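Préparer un dossier de demande d'aide à la tournée quand on est artiste indépendant

Vous avez un disque ou un EP sorti, quelques dates calées, et il manque de quoi payer les trajets. Les aides à la tournée existent à plusieurs niveaux (commune, région, organismes de gestion collective, fondations privées) et les dossiers se ressemblent beaucoup. La méthode qui suit est celle que j'utilise pour le groupe Osa et, depuis l'an dernier, pour le duo Tolach.

Avant de commencer

Lisez le règlement en entier, y compris les annexes. Vérifiez trois points : qui peut déposer (l'artiste en son nom, une association, un producteur), à quelle date les concerts doivent avoir lieu, et si les dépenses déjà engagées sont acceptées. Beaucoup de guichets refusent tout ce qui a été payé avant le dépôt.

Créez un dossier sur votre ordinateur avec un sous-dossier par pièce demandée. Nommez les fichiers ainsi : nom du projet, type de pièce, version. Évitez les accents dans les noms de fichiers, certains formulaires en ligne les refusent encore.

1. Rassembler les confirmations de dates

Demandez à chaque salle un courriel de confirmation ou une lettre d'engagement. Le document doit indiquer le lieu, la date, le montant du cachet ou du contrat de cession et la prise en charge éventuelle des repas et de l'hébergement. Un simple échange sur une messagerie ne suffit pas en général.

Certains règlements imposent un minimum de six dates. Si l'une d'elles n'est pas signée, indiquez « option » dans le tableau. Ne la présentez pas comme ferme.

2. Écrire la présentation du projet

Une page, pas plus. Commencez par la tournée elle-même : où, quand, avec combien de personnes sur la route. La biographie vient après, en un paragraphe. Citez les salles et les festivals déjà faits, puis les partenaires. Pour Osa, nous mentionnons toujours le label Munteanu et le studio Urkska, où les deux derniers titres ont été mixés.

Laissez de côté les extraits de presse, ils vont dans une annexe.

3. Monter le budget

Deux colonnes, dépenses et recettes, et le total doit être identique des deux côtés.

Dépenses : salaires et cotisations, location du véhicule, carburant et péages, hébergement, repas, location de matériel, assurance, communication.

Recettes : cachets ou cessions, vente de disques, apport propre, aides demandées ailleurs, aide demandée ici.

L'aide demandée dépasse rarement 50 % du budget total. Au-dessus, le dossier est souvent écarté avant lecture. Pour les repas, appliquez le barème de votre convention collective, ou à défaut comptez roughly le prix d'un plat du jour, soit 15 euros par personne.

4. Choisir les extraits à faire écouter

Mettez le meilleur titre en premier. Les membres d'une commission écoutent rarement au-delà de la première minute, donc évitez les longues introductions. Si vous avez une captation de concert au son correct, ajoutez-la. Testez les liens depuis un autre appareil, sans être connecté à votre compte, et vérifiez qu'ils n'expirent pas avant la réunion.

5. Faire relire

Donnez le dossier à quelqu'un qui ne connaît pas le groupe. Chez nous c'est Costel Căpraru qui relit les chiffres, et il trouve presque toujours une ligne comptée deux fois, le plus souvent dans les transports.

6. Déposer et suivre

Déposez quelques jours avant la clôture. Le dernier soir, les plateformes ralentissent et l'envoi des pièces lourdes échoue. Enregistrez l'accusé de réception. Pour une tournée d'automne, comptez un dépôt en mai dans la plupart des cas.

Après la réponse

En cas d'accord, gardez toutes les factures et les fiches de paie, elles seront demandées pour le bilan. Le solde est versé une fois le bilan validé, il faut donc prévoir la trésorerie.

En cas de refus, écrivez pour demander le motif. Un dossier corrigé peut souvent repasser à la session suivante.

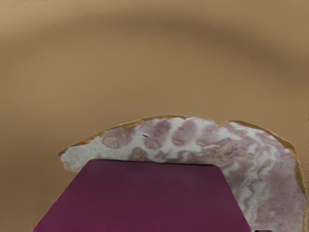 Tranche évoquant de la charcuterie, image de synthèse.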